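Guides > Home Office > Setting Up

Posted August 25, 2020 by the Pevbridge Home Desk blog

Part 2: Placing and pairing your Medve desk lamp

Okay, so you've got the base screwed together and the little bag of leftover washers is safely in a drawer (keep them, I needed one in February!). Now for the part I enjoy most, which is picking a spot and getting the thing to talk to your switch.

Before you plug anything in, have a wander around the room with the lamp in your hand. I moved mine four times before I settled, and every move was easier than the last. You want a flat surface, an outlet the cord can reach without pulling tight, and a wall nearby if you like a softer light. The Medve throws 900 lumens at full power and that's a lot to have pointed at your face.

1. Set the base down with the cord slot facing away from your chair.

2. Run the cord through the slot and press it in until it clicks. Mine took two goes.

3. Tilt the head so it points at the wall or straight down at your work. Leave the elbow joint loose for now.

4. Plug it in and tap the base once. You should get the lowest setting, a sort of sleepy yellow.

5. Sit down, get comfortable, then raise or lower the arm until you can't see the bulb. Tighten the elbow by hand. No pliers, please!

NOTE: The arm goes up to 63 cm. If you have a shelf over your desk, measure first. I did not, and there's a dent in the shelf.

Rough brick bounces back a warm, patchy kind of light and smooth white paint gives you a much brighter one, so try the lamp near both if your room has both. A bare tabletop also makes it easy to check your shadows: reach out with your arms like you're working and see where the dark bits fall.

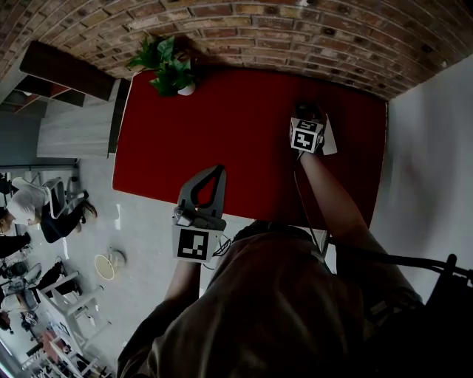
PAIRING THE WALL SWITCH

The wireless switch is made by Stesadia and comes in the same box, under the cardboard flap (I nearly recycled mine). It runs on a coin battery that's already inside.

1. Pull out the plastic tab.

2. Hold the lamp base for a few seconds until the light blinks.

3. Press the top half of the switch. When the blinking stops, they're paired.

4. Walk to wherever you plan to mount the switch and try it from there before you peel the sticky backing.

CAUTION: Turn the lamp off and let the head cool before you change the angle by hand. The metal collar gets hot.

If it won't pair, unplug the lamp, count to ten and start over from step 2. I've also had luck moving the switch closer. My friends over in Plaltetthorpe have theirs on the far side of a thick wall and it only works with the door open, so there's that.

Dimming and the timer are in Part 3.

Questions? Use the contact form | © 2020 Pevbridge Home Desk | Back to top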